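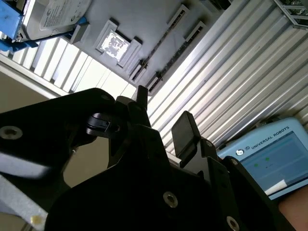

Ourania Makris

Workshop notes for the new year

Dear members, I hope you all had a quiet December. Mine was not so quiet, as I finally started on the old drives that have been collecting in our Punstead workshop. I promised in the last newsletter that I would write how it goes, so I am keeping my word now, on 1 January 2022, with a cup of tea and a sore neck.

The subject this time is hard disks, and more exactly, how to keep them while you work on them. For years we put them on the bench as they came, one on top of the other. It was my habit also, I must admit. Then in the autumn one slid off a pile and fell to the floor with all the choir recordings of Mrs. Matlala inside. We could read most of it afterwards, but I did not sleep well that week.

Now a drive on the bench sits in a holder. Ours are plastic, and the one in use at the moment is blue. The holder is a simple thing and it does not cost much, but it changes the work. The drive stays where you put it. You can leave it and look for a screwdriver, and when you come back it has the same side up as before. I tried also with a folded towel, as Ruwan Weerakoon suggested, but the towel leaves fibers in the screw holes and I do not recommend it.

A few words about the order I follow. First I write the number of the drive on paper tape and put the tape on the short side, never over the label and never over the small breathing hole. Then the drive goes in the holder and I look at the connector with a lamp. If a pin is bent I stop there and put the drive on the shelf for Mattes, who has better eyes and more patience. If the pins are good, I copy first and clean later. I used to do it in the opposite way, and I think it was a mistake -- dust on the outside can wait, the data can not.

For copying we use the Dondska dock that was given to us in spring. It takes 2 drives, one to read and one to write, and you must check two times which is which. Please do not laugh, it happened to me.

Our workspace is still too full. There are things on the bench that should be on a shelf, and things on the shelf that should be in another building. I have asked for 12 more holders and a cabinet with flat drawers. Until they come, please do not leave a drive with us without a note saying your name and what you hope to find on it. "Photos" is enough. If you remember the year, even better. The oldest drive in the queue has a note that says only "2000, important", and I would be very glad to meet the person who wrote it.

The workshop opens again next week, at the usual hours. Bring your own cable if it is an unusual one.

Comments

Lwazi Pretorius: Does the paper tape not come off when the drive gets warm? Mine always does after a day.

Ourania Makris: It can, yes. I press it with the back of a spoon and it stays long enough for me.

Thandeka Matlala: The choir thanks you again. We have 5 copies now, in different houses!

Ruwan Weerakoon: I still defend the towel, but it must be an old one.

Contact the editor | © Punstead Repair Circle | Back to top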